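Herbal salve stays soft in summer, can I fix it?

Posted by Violeta Pereyra

I made a batch of calendula salve in June with dried petals, olive oil and beeswax. The oil sat on the petals for 13 days before I strained it. The salve was firm in my kitchen but turned to mush in my bag by Thursday. I used one part beeswax to six parts oil by weight. The tins are already filled and I don't want to throw them out.

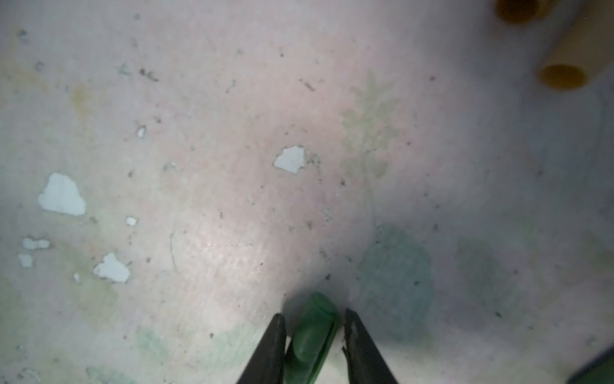 Can a finished salve be melted again to add more wax?

Scoop it all back into a glass jar, set the jar in a pan of warm water and let it melt slowly. Stir in grated beeswax a little at a time. Put a drop on a cold spoon and wait a couple of minutes. If the drop is still too soft, add more wax and test again.

Posted by Rivadeneira

One to six is on the soft side for hot weather. I go with one to four for anything that will travel and one to five for jars that stay on a shelf. My last big batch was 762 grams of oil to 190 of wax, and it held up fine in the car.
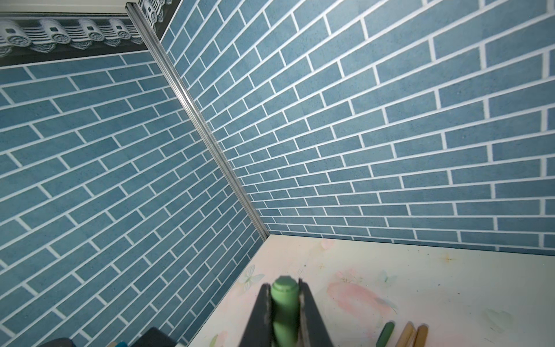 Keep the heat low while you do it. Calendula oil loses its smell if you cook it, and any essential oils you added the first time will mostly be gone by the end. Put those in again once the jar is off the heat. Wipe the tins dry before you refill them.

Posted by Dundau

More wax works, but it can make the salve drag on the skin. I swap some of the olive oil for shea butter instead. Doesn't help much with a batch that's already made though.
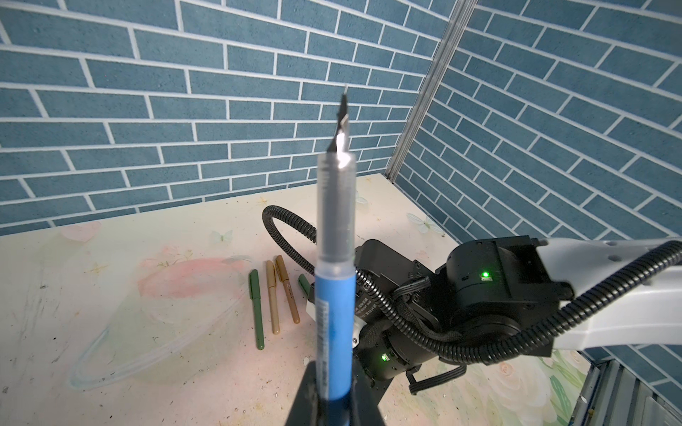
Write the new recipe on the tins when you refill them. I put the date, the oil and the wax ratio on mine, and that has saved me more than once when a batch came out well. You don't need much space for it. A narrow white strip with tiny print, like the one running down that blue pen, would fit on the side of a small tin. Use something oilproof or cover it with clear tape. Mine are all smeared from before I did that.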